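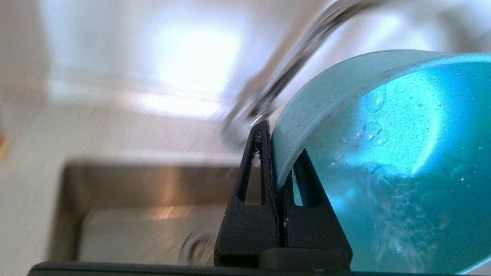
A wrist camera view from the kitchen recordings: the gripper holds a blue plastic container by its rim at the sink.

The data lead at Trerow spends most of the working week in a rented kitchen. The company makes software for home robots, and its current project, called Cukley, needs recordings of ordinary chores.

"We started in August with dry things, cups and boxes," the data lead says. "Sinks came later. Water is hard for a camera. You get glare, you get bubbles, and clear plastic changes with whatever is behind it."

The set now holds 756 recordings from 11 kitchens. Each one is a single chore, done by an operator and stored with the finger positions and a line of plain text saying what the task was. A second person reads that line against the video before it goes in.

Not everything is kept. On a typical day 10 recordings make it through, and the rest have a bad time stamp or an operator who stopped halfway to think. Drops stay in, marked as drops.

"People ask why we keep those," the data lead says. "If the model only ever sees clean grasps, it has nothing to go on when a rim slips."

Thin rims have taken up much of the spring. Operators are told to vary the spot where they take hold, and to tilt a container at different angles – otherwise every example looks the same. Two operators share the sink tasks, and their habits are easy to tell apart in the data.

"One goes in fast and corrects. The other lines up first. We want both."

Training runs are handled by the Tamihana office, which gets a new batch every 2 weeks. Dish racks are next on the list.

May 2026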